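# Galería del taller: torres de sobremesa

Página de fotos del taller de reparación Draltar, actualizada el 2025-10-26. Empezamos con los equipos de oficina que llegaron en enero y vamos añadiendo imágenes a medida que hay algo que enseñar. De momento solo está colgada la primera.
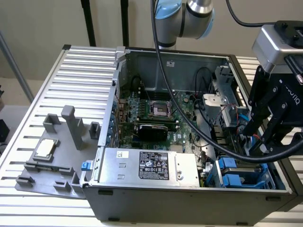

*Torre abierta y tumbada de lado, con el zócalo del procesador vacío. El chip espera en una bandeja con postes, a la izquierda.*

La placa base es verde y ocupa el centro de la caja. El zócalo conserva su marco metálico de retención y tiene al lado la fila de ranuras de memoria. La tarjeta gráfica sigue montada.

## Notas sobre el equipo

La torre pertenece a un lote de 15 que nos cedió la gestoría Jorkier al cambiar de oficina. En nuestro inventario lleva el número 1396. El lote venía sin manuales y con las contraseñas de BIOS puestas, así que Rizwan Jayawardena fue abriendo los equipos uno por uno para hacer la ficha de cada uno.

**Procesador.** Lo dejamos siempre con el disipador térmico metálico hacia arriba y en un hueco a su medida. Antes de volver a montarlo se limpia la pasta vieja con alcohol isopropílico y un paño sin pelusa.

**Bahías.** Los soportes para discos son de plástico azul, y también son azules las tapas de las ranuras de expansión de la parte trasera. Si a alguien le sobran soportes de este tipo, nos vienen bien – en el lote faltaban 5.

**Cables.** Hay rojos, negros y grises, y pasan por encima de la placa hacia la zona de los discos. En la ficha apuntamos el recorrido de cada uno antes de soltarlo. Las bridas originales se cortan y se cambian por cinta de velcro.

**Fuente de alimentación.** Es plateada y lleva encima la etiqueta negra con las especificaciones. No abrimos fuentes en el taller. Las que dan problemas van al punto limpio y se sustituyen enteras.

## Destino del lote

Los equipos que pasan la revisión se entregan a la academia Procházka, que los usa en las clases de ofimática de la tarde. Los demás se quedan para piezas. Las memorias y los discos que se aprovechan se guardan en cajas antiestáticas – una por modelo, con el número de inventario escrito en la tapa.

Las fichas completas están en la carpeta Zaltiter del servidor del taller. Quien necesite una copia en papel puede pedirla en el mostrador.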